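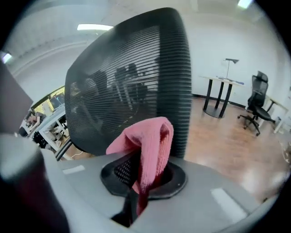

Office services: second stage of the handling work

The work on chair cleaning and desk resetting at Likholm moved to its second stage on 4 Dec 2022. Staff guide a handheld gripper through each task, and the recorded movements are used to train the arm that Szekeres will install in March. The first stage produced 796 usable recordings. The target for the second is 2,014.

Cloth tasks remain the slowest. A towel changes shape each time it is gripped, so a recording of one fold says little about the next, and the Sanel software rejects any run in which the position of the tool is lost for more than a moment.
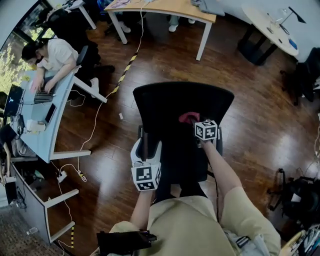 Shift patterns change as follows. Anyone on recording duty works for 60 minutes and then returns to normal duties. Recording takes place in the main office during working hours, with colleagues at their laptops a short distance away, and the person at the chair needs both hands: one for the gripper, the other free to steady a marker cube on the seat beside the cloth. Please do not speak to them during a run.

Grażyna Nowicki has taken over the task list from the Illel team. Under the new rota, evening wiping of chairs and desks will pass to the arm in steps — chairs first — and the hours released go to stock checks and repairs. Contracted hours stay the same. Requests to leave the recording rota should go to Grażyna in writing.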